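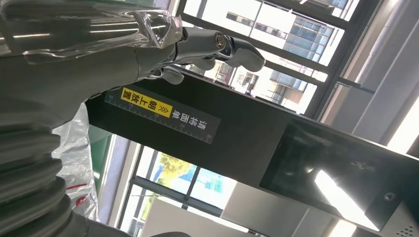
# Massa-mãe que não cresce depois da mudança de casa

**amendoeira_torta** · 23/05/2024

Boa noite a todos, e desculpem desde já o tamanho da mensagem, que eu quando começo a escrever sobre pão não sei parar. Mudei-me há pouco tempo para uma casa mais antiga, de paredes grossas, muito bonita mas fresca como uma adega, e desde então a minha massa-mãe anda triste. Na casa antiga duplicava em poucas horas – às vezes fugia do frasco e eu tinha de limpar a prateleira toda! Agora faz umas bolhinhas tímidas e fica-se por ali.

Alimento-a uma vez por dia, partes iguais de farinha e água em peso. A farinha é a Sobczak de trigo, a mesma que usava antes, e a água é da torneira. Ontem fiz um pão mesmo assim, teimosa que sou, e saiu um tijolo. O meu marido comeu duas fatias com manteiga e disse que estava óptimo, o que é muito querido mas não me ajuda nada.

Deito fora e começo outra? Custa-me imenso, esta já tem 3 anos.

---

**forno_de_lenha**

Não deite nada fora! Uma massa-mãe com essa idade aguenta muito mais do que parece. A minha já passou um mês inteiro de August... perdão, de Agosto (estou com o telemóvel em inglês e ele corrige-me tudo), esquecida no fundo do frigorífico, e ao terceiro dia de comida regular estava outra vez cheia de vida.

O que lhe falta é calor. Meça a temperatura da água antes de misturar e use-a morna, não quente. Depois guarde o frasco dentro do forno desligado, só com a luz acesa. Mas ponha um papel colado na porta, por favor, que cá em casa já se ligou o forno com o frasco lá dentro e foi um dia muito triste.

---

**Marmeleiro**

Concordo com o calor, discordo da luz do forno. Em alguns fornos aquilo aquece demasiado, e uma massa-mãe que passa a noite inteira quente de mais fica ácida e líquida, sem força nenhuma. No meu, que é um Stinwood já velhote, cheguei a medir 80 graus... Fahrenheit, calma, que o termómetro veio de uma tia do Canadá! São quase 27 dos nossos, e para mim já está no limite para uma noite inteira.

Eu mudava era a proporção e a farinha. Uma colher de centeio integral em cada alimentação faz maravilhas.

---

**forno_de_lenha**

Ó Marmeleiro, 27 graus não faz mal nenhum, é o que muita gente procura de propósito! O problema é deixá-la lá com fome. Se alimentar e for espreitando, corre tudo bem. Agora, no centeio dou-lhe razão, eu também uso.

---

**pao_e_prosa**

Chego aqui com a minha caneca de chá para meter a colherada. Quando me mudei para a serra passei exactamente pelo mesmo e chorei por causa de um frasco, não tenho vergonha de o dizer. O que resultou comigo:

- de manhã, deitar fora quase tudo e ficar só com uma colher de sopa;
- juntar 50 g de água morna e 50 g de farinha, metade dela centeio;
- embrulhar o frasco num pano de cozinha e metê-lo numa geleira pequena com uma garrafa de água quente ao lado;
- à noite, repetir.

Fiz isto durante 8 dias e ao quinto já subia. E quanto à água da torneira, encha um jarro de véspera e deixe-o destapado. Há quem diga que é superstição, eu faço e não me dou mal.

---

**Marmeleiro**

O jarro de véspera só serve se o cloro for do que evapora, e em muitos sítios já não é. Mas também não custa nada experimentar com água engarrafada uma vez, e fica a dúvida tirada.

---

**amendoeira_torta**

Que gente boa há neste fórum! Vim aqui meio envergonhada e saio com uma lista de coisas para fazer. Fui medir a cozinha com o termómetro do aquário e deu uns desconsoladores 17 graus, de modo que acho que temos a culpada. A geleira tenho-a na arrecadação, ainda por desempacotar, e centeio há na mercearia Cesero, aqui ao fundo da rua.

Uma pergunta mais: enquanto ela recupera, o que faço ao que vou tirando do frasco? Faz-me pena ir para o lixo.

---

**pao_e_prosa**

Panquecas! Ou bolachinhas salgadas, com azeite, sal grosso e alecrim, estendidas bem finas. Forno a 180 até ficarem douradas nas pontas. Guarde as sobras num frasco à parte, no frigorífico, e vá juntando durante a semana.

---

**forno_de_lenha**

As bolachas, sem dúvida. As panquecas ficam-me sempre com um travo azedo de que os miúdos se queixam, mas com doce de abóbora por cima vão todas. Depois conte-nos como ficou o próximo pão!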